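Zustmont is looking for people to take part in a paid review of a safety fault on its sorting cell at Horkitlow. In April one of the two arms closed its gripper late, after the stop had been pressed. The bin it was working over held wiring, and the operator's hand was at the rim. There was no injury. We want to know why the stop was slow and why the operator believed the arm had already halted.
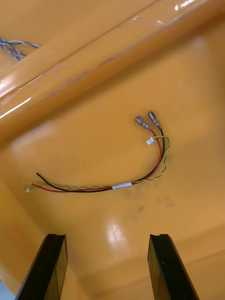

## What you would do

You would spend one shift at the bench with Tegwen Gronow, who runs the cell. The work is sorting small electrical parts: leads with spade terminals, bundles of thin wire, circuit boards. You call each pick and press the stop when the screen tells you to. We record the time between the press and the arm coming to rest.
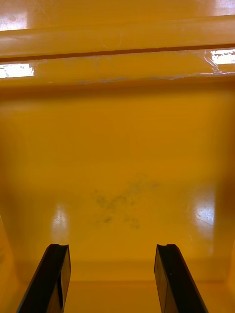 Part of the shift is spent on empty bins. The log holds 2309 picks, and in 35 of them the gripper went down to a bin the system had wrongly marked as full. The late stop followed one of these. Glare on glossy plastic is one possible cause — a fault in the stop relay is another, and we have not ruled out either.

During all arm movement you will stand behind the guard line. The arms run at reduced speed, and Tegwen holds a second stop wired separately from the first. 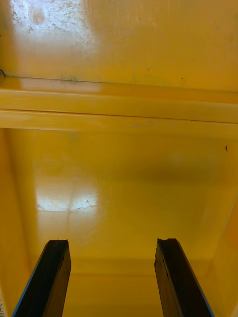 *Gripper open over a yellow bin, Horkitlow cell.*

## Who can apply

- You are 18 or over and can stand for an hour at a time.
- You have worked near machinery, in any trade. Robot experience is not needed.
- You have not worked for Zustmont or for Troncoso, who supplied the stop relay.

We also need two people who have never used a cell like this one. Please say so in your message if that is you.

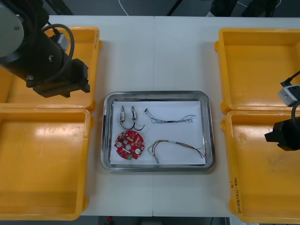
*279 words · 2 min read*

## Pay and how to apply

The fee is £145.00 for the shift, plus travel from Esside. Lunch is provided. Shifts start at 8.30 am and finish by 4 pm.

Write to Fidel Navarrete at the Horkitlow office with your name, a phone number and a few lines on your past work. Quote reference 1450. Applications close on Thursday at noon. Everyone who takes part will be sent the full report, including the stop times from their own shift.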